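# Putting a smooth bottom sheet on a bed that's shoved against the wall

Most bed-making advice assumes you can walk all the way around the mattress. I can't, and I doubt many people in small rentals can. Mine has a wall along one side and a padded headboard in a wood frame, so half the usual tricks are useless.

I also don't believe in most of the products. I tried the Stedach corner straps and a set of Grokar clips, 26 in a bag, and neither did anything that a decent tuck doesn't do. The clips popped off whenever I pulled the far edge. If you already own some, fine. I wouldn't go buy them.

## What you need

- One plain sheet, big enough to tuck on all sides
- A folded cloth or hand towel
- Both forearms

Skip the wrinkle spray. Anwara Begum swears by hers, but I put it on one half of a sheet and left the other half alone, and by bedtime I couldn't tell which was which.

## Steps

1. **Clear the mattress.** Pillows, phone, everything. Small stuff rolls toward the headboard and ends up under the sheet.
2. **Start at the wall.** Kneel in the middle and push the far edge down into the gap with a flat hand. Go 13 centimeters deep if the gap allows. Anything shallower works its way back up.
3. **Do the headboard end next.** Padded panels grip fabric, so lift the mattress a little and feed the sheet under it. Don't try to jam it down from the top.
4. **Pull toward yourself, once.** Lots of little tugs make lots of little ridges.
5. **Sweep with the cloth.** Fold it into a pad and push from the middle outward, ending at the open side. Your bare hand drags and bunches the sheet.
6. **Tuck the open side last.**

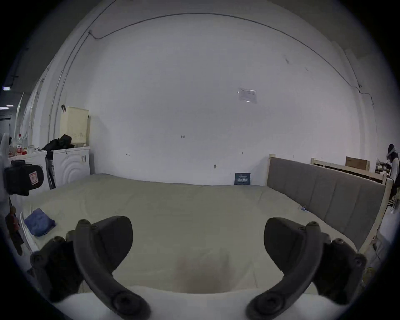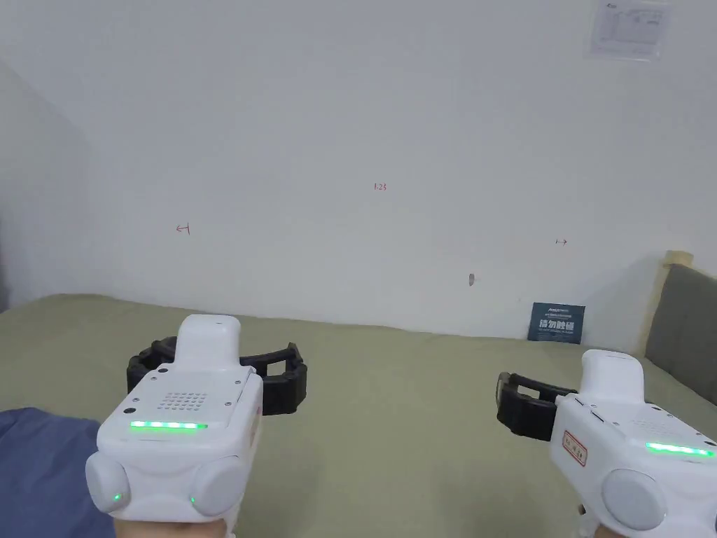
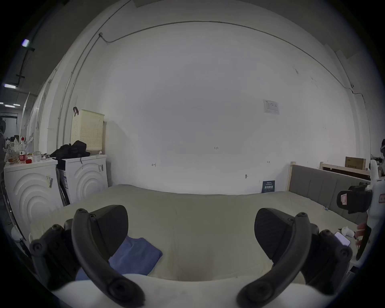 *Sheet spread toward the wall, blue cloth on the bed. A few wrinkles are fine.*

## How flat is flat enough?

Flatter than you'd get by giving up, and a lot less flat than the Zacharopoulos catalog. I've read that you should iron the sheet on the bed. Maybe that works. I'm not running an extension cord across a mattress to find out.

Soft, faint wrinkles go away when you lie down. The ones worth fixing are hard folds running straight across, and those usually mean step 2 was too shallow. Pull that side out and redo it. Sweeping harder won't help.

Jahangir Marikar wrote in to say a heavier sheet solves everything. He has a Sostari and likes it. Mine is plain and pale and gets washed constantly, and it lies about as well as anything else I've owned. Pale ones do show every mark, so look it over before you tuck all four sides.

Last edited Dec 1, 2023. Fixed the order of steps 3 and 4.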